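Subject: Re: Pretend grocery sets for the February swap – what to pack and how
From: Nyokabi Tanui
Date: 14 Jan 2026
To: Wesalcombe Toy Lending list

Hi all,

Fouad asked a fair question and I would sooner answer it on the list than five times in private. His message first, then my answers.

Fouad Khalaf wrote:
> I have two boxes of play food in the hall closet, left from when
> the girls were small, and I am happy to give all of it for the
> shop corner. Before I start, can someone tell me how you want it?
>
> 1. One big box, or sorted into bags? If bags, what kind? I have a
> stack of plastic zip bags and some paper ones from the bakery.
> 2. Do you take pieces that have lost their set? I have half a
> pizza and a lot of single vegetables.
> 3. Some of it has strings and clips on it from being hung up in a
> play kitchen. Leave them or cut them off?
> 4. Is there still a charge for borrowing, or did that go away?
>
> I can drop off any evening.
>
> Fouad

1. Bags, please. Paper ones, brown, with a flat bottom so they stand up by themselves. The bakery ones may be too narrow. What we want is the size you would carry a small grocery order home in. The zip bags are fine for puzzle pieces and we will gladly take those off your hands too, but for the shop corner the children like to have a bag that looks like it came from a store. They pack it at the counter, carry it across the room and unpack it again, and a plastic bag that falls over spoils the game for the little ones.

Turn the top of the bag down on the outside before you put anything in. Two folds is enough. It keeps the mouth open and the rim doesn't tear so fast when small hands go in and out. The paper will get wrinkled anyway and that is no problem. We keep a bag until the bottom goes and then replace it.
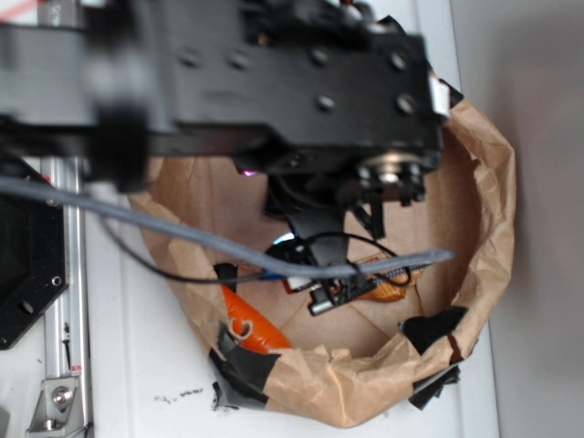 Paper bag with the rim folded down, orange and tan pieces inside.

Pack loosely. When we packed for the last swap we filled several bags to the top, and the children tipped them out on the floor to get at the thing they wanted, so half the session went to picking up. If you can see the bottom of the bag between the pieces you have it right. Put long pieces in at a slant and round ones beside them. Heavy pieces go low, same as real groceries.

Please keep each bag mixed. A bag with only vegetables in it sits on the shelf, while a bag with a vegetable, something from the bakery and a can or a carton gets used. Rehema sorted everything by kind two years ago and it looked very good on the shelf, but the three-year-olds all wanted the fruit bag and the others stayed where they were.

2. Yes to single pieces. We would be out of business otherwise. Single vegetables are the most useful thing you can give us. Half a pizza is fine as well – it will be sold as half a pizza. What we can't use is anything cracked, anything with a sharp seam where it has come apart, and anything small enough to go in a toddler's mouth. Ernő has the choke tube and tests every piece when it comes in, so if you are unsure, put it in a separate bag marked ERNŐ and let him decide.

No batteries, please. If you have a play cash register or a scanner that beeps, write to me first. We have had trouble with covers that don't close and I would like to know what is coming before it goes on a shelf.

3. Short loops can stay if they are firmly attached and a finger can't get stuck in them. Long strings come off. Clips come off too, because they pinch and because they catch on the other pieces. If cutting a string leaves a hole in the toy, that is all right as long as the edge is smooth.

4. The charge is gone for members. People who aren't on the list still leave a deposit of 20, which they get back when the bag comes home with everything in it. Nobody has been strict about this. If a bag comes back one bread roll short we cross off the bread roll and give the deposit back.

A few things Fouad didn't ask, but others have.

Washing. Hard plastic goes in a basin with dish soap and warm water, then on a towel overnight. Anything hollow needs to be squeezed or shaken until no more water comes out. Please don't put it in the bag damp. Cloth food goes in a laundry net on cold. Painted wood gets wiped and that's all. If you don't have time to wash, say so on a note and we will do it at the hall.

Labels. Godfrey makes a card for each bag with the contents written on it, and the number from the catalog. He has reached 228, so your bags will follow on from there. Please don't write on the bag itself. When the bag is replaced the card moves to the new one, and a list in marker on the old paper only confuses people.

The catalog now stands at 1583 pieces, counting everything down to the felt eggs. That is up to the end of last year and doesn't include the wooden set from the Gelano sale, which is still in my garage.

Shelves. The shop corner has room for 6 more bags at most. Anything over that goes in the cupboard on the left and gets rotated in when the others are looking tired. So if two boxes turn into a dozen bags, don't worry, they will be used, only not all at once.

Paper bags. I asked at Sydorenko whether they would let us have a bundle, and they said yes if someone comes by the back door before they close. I can't go this week. If one of you is passing, ask for the plain ones without the handle. The handles come unglued and then we find them all over the floor.

Fouad, evenings are fine. Leave the boxes inside the side entrance if the light is off – the code is the same as before. Thank you for doing this. Half of a kitchen cupboard of play food goes a long way with us.

Rehema, could you bring the counter cloth back when you come? The blue one. I think it went home with your dishes.

Nyokabi

--
Wesalcombe Toy Lending list
To leave the list, write to the list owner with "remove" in the subject line.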